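Production Workshop Notebook, Skolska Theater
Friday, December 8, 2023
Entry by Yoga Krishnan, stage management

Second week on the new play, Nirkudport. Full company called. The morning was given to Act One and the afternoon to the kitchen quarrel that opens Act Two.

The playwright delivered revised pages overnight. The script now stands at 69 pages, and the letter from the brother has been moved from the end of the first act to the middle of it. The director accepted the change on a trial basis. Actors are asked to keep the earlier pages until the order is settled, as the cue numbering still follows them.

Act One was read at the table and then put on its feet. The move of the letter shortens the dinner conversation and leaves the mother without a reason to leave the room. Two solutions were tried. In the first she exits on the telephone call; in the second she remains, seated with her back to the others, and hears everything. The second was preferred by the director and will be rehearsed again on Monday. Lighting should note that she will then need to be visible at the far table throughout.

Act Two ran slowly. Lines are not yet secure after the father's entrance, and prompts were given freely. The pause before his last speech is to be held until he has put down his coat. The dialect of the neighbor remains too broad, and a session with the coach has been requested.

Sound: the Sembiring recording of the harbor bell was played in the room for the first time. It is clear but too close. A more distant version is to be prepared. Cue 2 is withdrawn.

Seating: the Jevimik studio confirms 100 places for the first preview. The late-row platforms must be in position before the technical rehearsal, and the side aisle kept free for the neighbor's entrance.

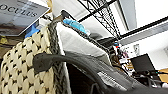 Basket, cream knitted rope, openwork sides.

Costumes: fittings for the father and both sons were completed. The mother's gray dress is to be let out at the shoulder. Shoes for the younger son are outstanding.

Carried forward from the May reading: the question of whether the final line belongs to the mother or to the brother. The playwright has asked for one more week. Both endings are to be learned.

Next call: Monday, Act One from the letter.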